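We use cookies to remember your basket and to see which pages get read. Accept all | Manage settings

Fagerlund Bench Vise Mat, Large

The Fagerlund mat is a rubber and cork pad for people who repair clocks, radios and small engines at home. It lies flat out of the packet and grips most painted or sealed worktops without glue. Small screws stay where you put them.

The mat is 8 mm thick and can be trimmed with a utility knife. Cut from the cork side and use a steel rule.

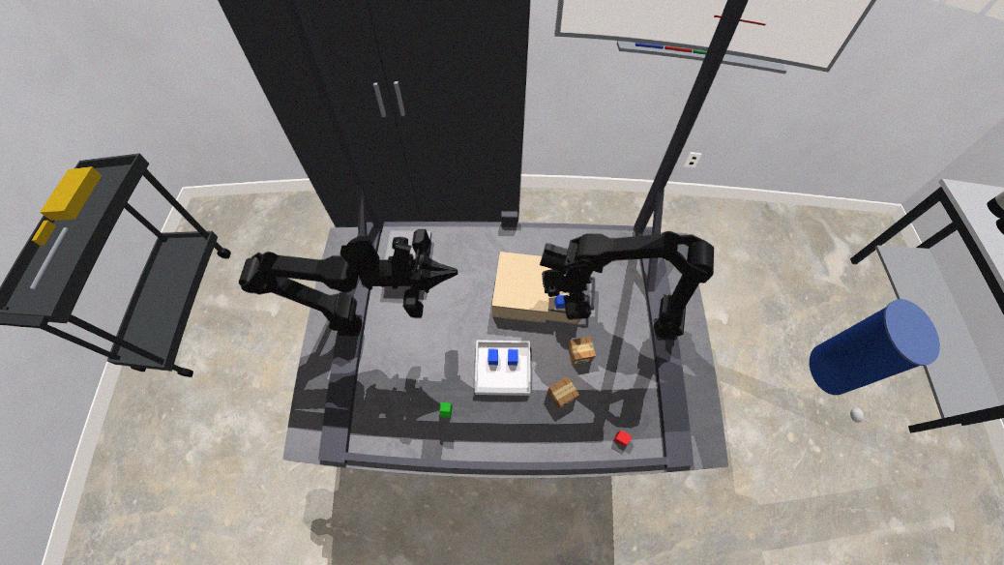
Wipe it down with dish soap and warm water. Light machine oil does no harm, but acetone will mark the rubber – keep a rag handy if you use it for cleaning parts. Dry it flat, never over a radiator.

Each pack holds two mats and a strip of edge tape. Replacement tape is sold separately under part number 2039.

The mats are cut and packed by Ultbridge. Orders placed before noon ship the same day. For trade quantities, write to Janaína Sales at the order desk and quote item 238.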